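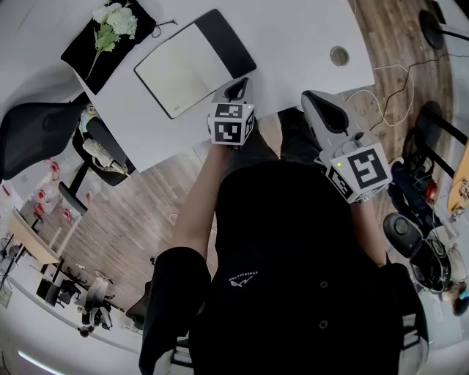
Workshop > Tips > Working with hand-held grippers

Good habits at the gripper desk

4 July or the middle of winter, it makes no difference, sooner or later everyone who records with hand-held grippers gets into lazy ways, and I'm as guilty as the next person. These are the rules we keep at the Lerkbridge workshop, pinched in part from the old Drasen handbook and softened a bit over many cups of tea.

Print this page | E-mail this page
Reading time: 2 minutes

Look after your marker cubes first. A greasy thumbprint over the black-and-white pattern can spoil a whole morning, so wipe each face with a dry microfibre cloth before you start, and again after morning tea if there were biscuits (there are always biscuits). Carry the gripper by its handle, please, never by the cube. If a corner of a marker has lifted, don't press it down and hope! Print a new one at the same size and the same grey level.

Keep only what the task needs within reach. A cloth mat in a plain dark colour gives a pale object a good background, and it saves the desktop from scratches as well. Run your cables off the back of the desk or through the grommet, and tape down anything that crosses the floor where people walk.
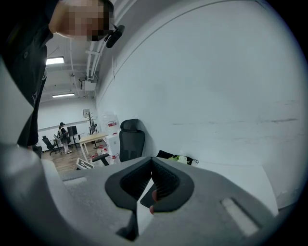

Finger pads want more attention than they get. Lint settles in the ribs and you won't notice until something slips, so go over them with a soft old toothbrush and a drop of water, then let them dry properly. We change ours at 1000 recordings. The Holovko people across the way stretch theirs to 2000, and I do wish they wouldn't.

Mind your back and your wrists, too. Set the chair so your elbows sit a little above the desk, do no more than eight recordings in a row, then get up and have a wander.

Privacy is the rule I'm fussiest about. Blur faces before a recording leaves the building, including the faces of people who only happened to be passing through, and put a note on the door so visitors know what's going on.

Last of all, write the session up in the Lirna log before you pack away. Ours is up to entry 1331 and the handwriting is dreadful, but I can still find which pads were fitted and who had the left gripper apart.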